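Clanstead見学メモ　シミュレーションで回す制御ソフトの現場

3月　文：Hường Âu

午後、Clansteadのソフト開発室を見学。忘れないうちに走り書き。

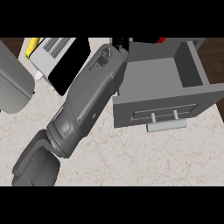

案内はDelia Faríasさん。受付からそのまま開発室へ、説明スライドなし。助かる。

まず計画まわり。社内名Climgate。目標姿勢を渡すと軌道候補を8本出して、干渉チェックで落として、残りをコストで並べる。コスト関数の中身は設定ファイル1枚。関節の余裕、手首の回転量、障害物との距離。重みを変えてその場で再計算してもらった。速い。

台所のシーンが題材になっているのは、引き出しの取っ手が意外と難しいから、とのこと。掴むまではいい。引くときに手先を直線で動かし続けるのがつらい。位置制御だけだと力が逃げないので、引く方向以外は柔らかくする。このへんの切り替えはBautista Bustosさんの担当で、切り替え時のガタつきをログで見せてくれた。グラフの山がはっきり出る。

制御ループは1000 Hz、認識側はもっとずっと遅い。その間をつなぐのがLayugというミドルウェア。古い観測で動かないように時刻印を全部チェックしていて、期限切れなら減速。止めるのでなく減速、というのが好み。

夜間テストは2000エピソード。配置と照明を乱数で振って、失敗した分だけ朝に再生する。再生ツールが良かった。計画、認識結果、指令値が同じ時間軸に並び、シークすると全部一緒に動く。うちにも欲しい。エピソード1415を開いてもらったら、認識の姿勢推定が途中で反転していて、計画側は真面目にそれを追いかけていた。原因の切り分けまで5分かからず。

質問しそびれたこと：接触の摩擦パラメータをどう決めているか。実機との差をどこまで許すか。次回きくく。

帰りに入口でコーヒー。名刺を切らしていて焦った。

最終更新：3月

コメント

Milagros Daza
再生ツール、自作ですか？　うちはログの時刻合わせで毎回つまづいてます。

Hường Âu
自作だそうです。Layugの時刻印をそのまま使ってるとのこと。

Maximiliano Garrido
重みの設定ファイル1枚はうらやましい。こちらは4つに散らばってて誰も触りたがらない…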